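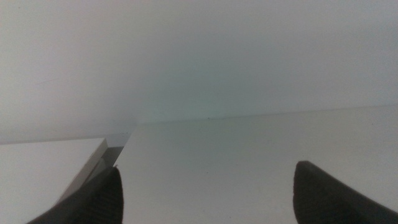

Too many small workshops have bought an arm and then found that the gripper was the hard part, according to Eilif Dalen, and the same complaint came up again and again during the trials that led to the product announced today.

Ikent launches Grustus two-finger gripper kit for small workshops

3 min read

October 26, 2024

Ikent has put its Grustus gripper kit on general sale. The kit is a two-finger gripper with a wrist camera, a mounting plate, a cable set and the software needed to run them together. It is meant for workshops, packing rooms and teaching labs that already own a light robot arm and want to use it for picking up and moving parts.

The fingers are dark, with rounded tips and a textured gripping face. They open to 100 millimetres and can be closed to any width below that. The pads are held on by two screws and can be changed without taking the gripper off the arm. A spare pair is packed in every box.

The camera sits at the wrist and looks out past the fingertips, so the operator sees the fingers and the work surface together. Ikent chose this position after its first version, which used a camera on a separate stand, gave trouble whenever the arm passed in front of it. The new camera moves with the gripper and does not have to be lined up again when the arm is moved to another bench.

Much of the development time went on pale surfaces. White worktops, white shelving and white panels are common in the places where the kit will be used, and they give a camera very little to go on. An edge between two white boards may show up only as a thin line of shadow. The software in the Grustus kit looks for these faint lines and for small changes in shade, and it asks the operator to confirm an edge when it is not sure of one. It can be set to stop the arm at that point or to carry on at a slower speed.

The kit was tried at Aasen, a furniture parts supplier, from April onwards. Staff there used it to pick flat panels and edge strips from a bench and pass them to a packing station. Over the trial the team at Aasen asked for three changes, all of which are in the version now on sale: a longer cable, a softer pad and a button on the gripper body that opens the fingers without going through the screen.

A second trial is under way at Bremska, where the kit is being used for training new operators. Trainees guide the arm by hand, watch the wrist view on a monitor and then repeat the movement from the controls. Ikent will publish its notes from Bremska when the course ends.

The gripper weighs 80 grams less than the earlier model. Closing force can be set in steps up to 70 newtons. The kit is not sealed against water and should not be used in wash-down areas or for handling food without wrapping.

Setting up takes one person and the tools supplied. The mounting plate fits the common bolt pattern for light arms, and an adaptor can be ordered for others. Customers who are unsure can send Ikent the make and model of their arm before ordering. The software runs on an ordinary desktop computer and does not need an internet connection once it has been installed.

Grustus kits are available now from Ikent and its dealers. Orders for a single kit are sent out within a week. Orders of more than five are made in batches and take longer. Replacement pads are sold in pairs, and owners of the earlier model can buy the camera and software as an upgrade. Support by telephone is included for the first year.

Press enquiries and requests for a loan unit should be sent to the Ikent press office.

Comments (4)

benchtop_mo
Does the adaptor come with its own bolts? The last one I bought didn't and I lost a morning to it.

Ikent Support
Yes, bolts and a hex key are in the bag with the adaptor.

R. Parfitt
We have the earlier model. Good gripper, but the pads went shiny after a few months on melamine. Would like to know if the softer ones last any longer before I order.

tilda k
Pleased about the open button. Any chance of fitting it to the old body?

Recent from Ikent

Spare pads and screws: updated parts list
Choosing a mounting plate for a light arm
Software update adds slower approach speed
Cable set now sold separately
Loan units: how to apply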